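Workshop Notebook – Bench Arm Build
Entry: August, opened 14:30
Location: Hulleddale shared workshop, rear bench
Present: Fereshteh Mahmoudi (entry author), Frans Bosman

Purpose of session

The session was scheduled to complete the recalibration of the wrist joint after the replacement of its drive belt, and to resume work on the container task. The container task requires the arm to approach a closed plastic box with a lid, place the gripper fingers at the lower edge of the lid, and raise the lid without displacing the box. The task was suspended in the previous entry on account of belt slip.

Wrist joint

The replacement belt was supplied by Grirkovach and fitted by F. Bosman before the start of the session. Tension was set by hand and then checked against the mark left on the tensioner plate from the original assembly. The new belt sits slightly higher on the driven pulley than the old one did. Clearance to the cover is adequate, though the cover screw nearest the motor must now be started before the other three or it will not find its thread.

Homing was repeated 30 times. All repeats ended within the limit adopted for this build, and no missed steps were recorded. The homing offset in the configuration file was changed from 914 to 921. The earlier value has been kept in a comment on the line above. Members using the arm should confirm that their local copy of the file carries the new value before enabling the motors. A copy with the old value will start without any warning and will place the fingers low.

Gripper

The finger pads were cleaned and refitted. The left pad had worked loose on its carrier and was secured with a new screw and a small amount of thread compound. The right pad was sound. F. Bosman proposes a softer pad material for lids with a rounded rim and has asked Geddes for a sample sheet. The present pads remain in service until the sample has been tested.

The closing current limit was left at 160 in the controller's own units. A lower setting was considered and rejected for the time being, as the fingers would not hold the test block at the lower value when the arm was extended.

Container task

The box was placed on the marble-patterned surface with the lid fitted. The lid is light blue and the body is white, which is helpful to the detection routine, because the boundary between the two is distinct under the bench lights. The pattern of the surface is less helpful. The dark veining produces false edges in the wrist camera view, and the routine reported two of these as candidate lid edges during the first approaches. Raising the minimum edge length removed both. The revised setting has been saved under the profile name Bokeo, which replaces the profile of the same name from the previous build.

Glare on the lid remains an open matter. The plastic is glossy and returns a strong reflection near the rim when the fingers come close to it. A diffuser over the left bench light should be tried before any further change is made to the software. F. Bosman holds the view that exposure should be fixed manually in all cases. The author agrees in principle but would prefer to see results with the diffuser first.

The approach speed for the last part of the movement was reduced by half. At the former speed the left finger was reaching the bench surface with more force than is desirable for the pad or for the joint. The contact threshold has not been altered.

Cable routing

The wrist cable was rerouted with a larger loop. It no longer pulls taut at full rotation in either direction, but the loop stands clear of the housing and could catch on tall objects to the side of the arm. A clip should be printed. The drawing is in the shared folder and needs its hole spacing corrected before use.

Outstanding

Diffuser for the left bench light – F. Mahmoudi.
Pad sample, to be fitted and tested on receipt – F. Bosman.
Cable clip, corrected drawing and one print – F. Bosman.
Lid lift from the opposite side of the box, not yet attempted – both.
Spare belt to be ordered from Grirkovach and stored in the labeled drawer with the pulleys.

Note for the next session

Work will resume from the contact position, with the fingers at the lower edge of the lid and the latch side facing away from the operator. The box should be set by eye and then left alone between repeats, so that any movement can be attributed to the arm. Motors are to be disabled before the box is repositioned by hand.
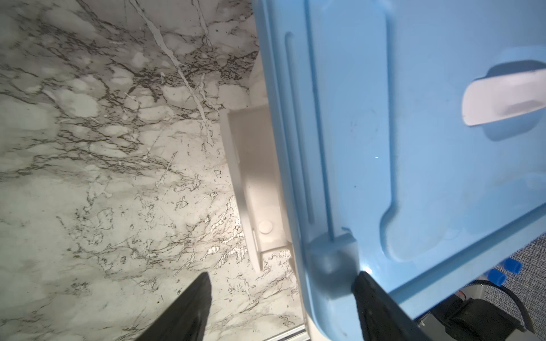
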